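Edside kitchen swap shelf gets its first rice cooker

I stopped by the Kurkari Street hall in Edside the other morning to drop off a casserole dish I never use, and came home with news instead of cookware. The kitchen swap shelf, which has been running out of the old coat room since May, finally has a rice cooker to lend!

If you haven't been, the idea is pretty simple. You bring in something from your kitchen that still works, it goes on the shelf, and anybody in the neighborhood can sign it out. So far I've borrowed a bundt pan (twice), a hand mixer and a very heavy cast iron thing I was scared of and brought right back. There are 967 sign-outs in the notebook by the door already, and I'm told a good chunk of those are the same waffle iron going round and round the same few blocks.

People have been asking for a rice cooker pretty much from day one. It was at the top of the wish list taped up by the sink, underlined, with a lot of check marks next to it. I added one myself back in the spring, right after I scorched the bottom of my good saucepan for the second time that month.

Loans are for six days, same as everything else on the shelf, and you can renew once if no one is waiting. Bring it back clean, please – the inner pot too, and wipe down the lid. The hall opens at 7 in the morning, and sign-outs happen at the little counter on the Fourie Avenue side, so don't stand at the front door knocking like I did.

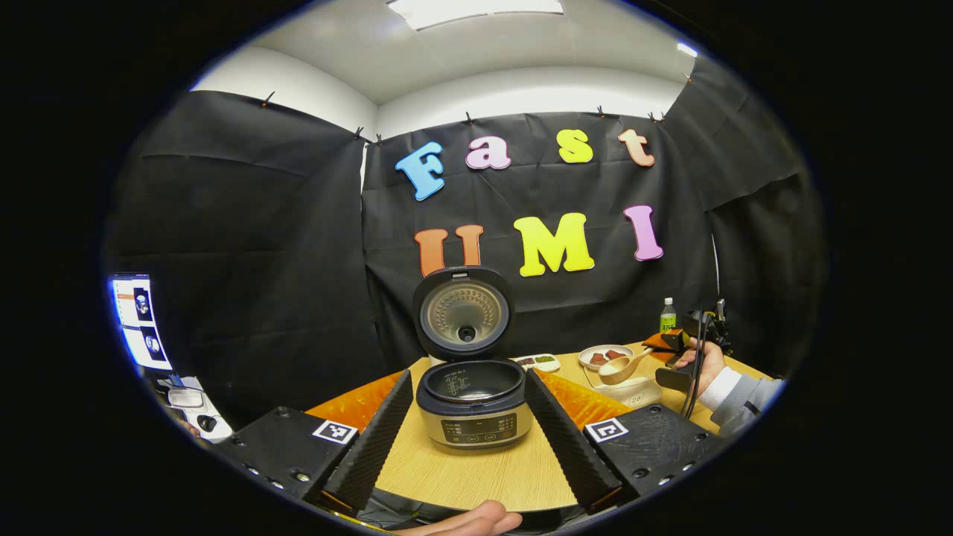
2 min read

The finish is a kind of champagne silver, with the buttons and labels on a dark panel across the front, and the pot has measurement markings on the inside wall. I'm happy about those because I never trust the knuckle method, and my knuckles and my grandmother's were clearly not the same size. The lid flips all the way up, so there's plenty of room to get in there with a paddle.

There's going to be a rice night to kick things off, with about 6 dishes planned so far. I've heard coconut rice, a mushroom one, and a rice pudding that I intend to be standing very close to. Bring a topping or a side if you can, and your own bowl – the hall is short on bowls (if you have spare bowls, the shelf would love those too).

Next up on the wish list are a pressure canner and a decent set of kitchen scales.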